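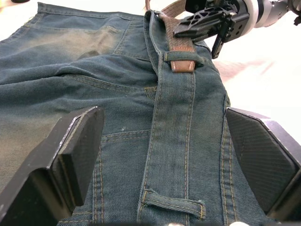 The Long Life of a Good Pair of Pants

My grandmother kept a biscuit tin of buttons on top of the refrigerator, and if you grew up in a house like hers you already know the sound it made coming down. I thought of that tin the whole drive out to Durness, where the old Cabrera dry goods store has been turned into a mending shop, and where, on the morning I visited, there was a line at the counter before the coffee was ready.

The shop is called Maketti, and it belongs to Yabsira Woldemariam, who learned to sew in her aunt's kitchen and then spent 13 years doing alterations for a bridal store two towns over. She liked the brides well enough (most of them, she told me, laughing). What she missed was working on clothes that people wore every day, the ones that came in with a story and a hole in the knee.

"A wedding dress is finished the day you pick it up," she said. "Work pants are never finished. They come back to me like cousins."

She opened in September with one machine and a hand-lettered price list. A hem is still 5 dollars if you don't mind waiting, and people generally don't, partly for the chairs and partly for the conversation. While I sat there I heard all about a disputed fence line, a daughter's driving test, and the right way to get candle wax out of corduroy, which involves a paper bag and a warm iron and a good deal more patience than I have.

Denim takes up most of her week. The older pairs are her favorites, and she can talk about them for as long as you'll let her, about how the thighs go first on somebody who kneels and the back pocket on somebody who carries a fat wallet, and how a patch put on the inside will nearly always outlast one put on the outside.

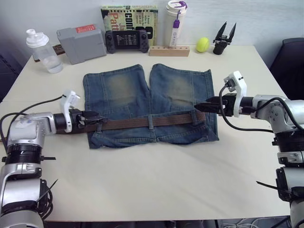

Her teacher in this, she says, was Arnar Baldursdóttir, a retired sailmaker who rents the rooms upstairs and comes down most afternoons to argue about thread. Arnar believes in waxed thread and short stitches. Yabsira believes in cotton thread, so that the seam gives way before the cloth does. They have been having this argument for years, and I got the feeling that neither of them would know what to do with a win.

I asked Arnar what had changed since the sail loft days, and got a long answer about needles. They used to come from a supplier called Lusolance, in paper packets of 50, and there's still a drawer of them upstairs, oiled and wrapped in flannel. I was given one to take home. It's as thick as a nail and I can't imagine what I'd sew with it, but I've put it in the button tin, which is mine now, and lives on top of my own refrigerator.

I'd brought something to be fixed, of course. It was a brown wool jacket I bought in 2000 for a job I didn't get, with the lining gone under both arms. Yabsira turned it inside out, hummed a little, and asked if I wanted the new lining to match or if I wanted it to be fun. I said fun. She pulled down a bolt of yellow plaid and wrote my name on a ticket, and told me to come back when the snow was off the road.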